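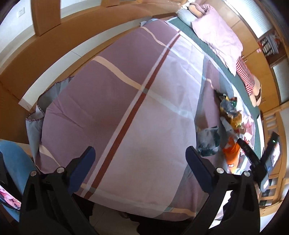 Figure 6.1 A plaid bedspread in mauve and lilac, with a reddish-brown stripe crossed by paler bands.

Chapter 6
Colour Order and Stripe Layout in Checked Cloth

6.1 Scope of the chapter

Chapters 4 and 5 dealt with weave structure, that is, with the order in which warp and weft threads pass over and under one another. The present chapter leaves structure largely fixed and considers colour. A plain weave cloth made from a single colour of yarn shows no pattern at normal viewing distance. The same cloth, with the same number of threads and the same finish, can carry a stripe, a check or a plaid once yarns of two or more colours are placed in a planned order.

The chapter covers the writing of a colour order, the calculation of repeat size, the effect of crossing colours, and the matching of pattern at seams and hems. Printed checks are treated only briefly, in section 6.7. A printed check may copy the look of a woven one, but its colours are set by the printer's screens and need not follow the rules given below.

6.2 Terms

The following terms are used throughout.

Ground: the colour or colours that take up the greater part of the cloth surface.

Stripe: a band of colour running in one direction only, either along the warp or along the weft.

Check: a pattern formed where stripes in the warp cross stripes in the weft.

Plaid: a check with stripes of unequal width, usually in three or more colours. Some trade writers keep the word for large patterns. No limit of size is applied in this book.

Repeat: the smallest portion of the pattern which, when copied side by side and end to end, gives the whole. A check has a warp repeat and a weft repeat, and the two may differ in length.

Crossing: the rectangular area in which one warp stripe meets one weft stripe.

Overcheck: a set of thin lines laid on top of a check or plaid of larger scale.

6.3 Writing the colour order

The colour order is a list of yarn colours with the number of threads of each. It is read from left to right for the warp and from the bottom upwards for the weft. Each entry gives a colour letter and a thread count. The order is complete when one full repeat has been written.

Consider a cloth with an 80-thread warp repeat in three colours. The ground, A, takes 50 threads; the main stripe, B, takes 20; and a fine border line, C, takes 10. The order is written

A 50, B 20, C 10

and the sum of the entries must equal the repeat. This check should be made before any yarn is ordered. An error of a few threads in the written order is carried into every repeat across the width, and in a wide cloth the pattern may fail to meet the selvedge as planned.

Where an order reads the same in both directions from a central point, it is called balanced. Where it does not, it is called one-way. The example above is one-way if the border line C is to appear on one side of stripe B only. One-way orders need more care in cutting, as a panel turned through half a circle will no longer match its neighbour.

6.4 Repeat size and thread spacing

The width of a repeat in the finished cloth is found by dividing the number of threads in the repeat by the number of threads per centimetre, measured after finishing. With 80 threads in the repeat and 20 threads per centimetre, the repeat is 4 cm wide. With 10 threads per centimetre, the same order gives a repeat of 8 cm.

For furnishing cloths the repeat is often much larger than for shirtings. A total of 4,000 warp threads set at 20 to the centimetre gives a width of 200 cm, and a bed covering of this width may hold no more than two or three full repeats. In such a cloth the position of the repeat relative to the centre line has a strong effect on the finished article. The designer should state whether the centre falls on a stripe or on the ground.

The Perno blanket cloths studied in Exercise 6.4 are set with the centre on the ground. The Gajdoš cloths in Exercise 6.5 are set with the centre on the stripe.

6.5 Colour at the crossings

In a plain weave of equal set, each crossing shows warp and weft colour in nearly equal amounts. If the two yarns are alike in colour, the crossing is solid. If they differ, the eye mixes them at a distance, and the crossing is seen as a third colour lying between the two.

It follows that a check with two warp colours and two weft colours can show up to four distinct areas. With three and three, the number rises to nine. The designer does not choose these mixed colours one by one, and a trial piece should be woven before the order is fixed. Strong opposites, such as red crossed with green, tend to give a dull brown or grey. Colours near to one another in hue give a softer change.

The balance shifts when the weave is altered. In a warp-faced twill the warp colour is dominant at every crossing, and the weft stripes appear weaker. The Stelteo and Wunulus samples in Plate 9 use one colour order in two weaves and should be compared with this point in mind.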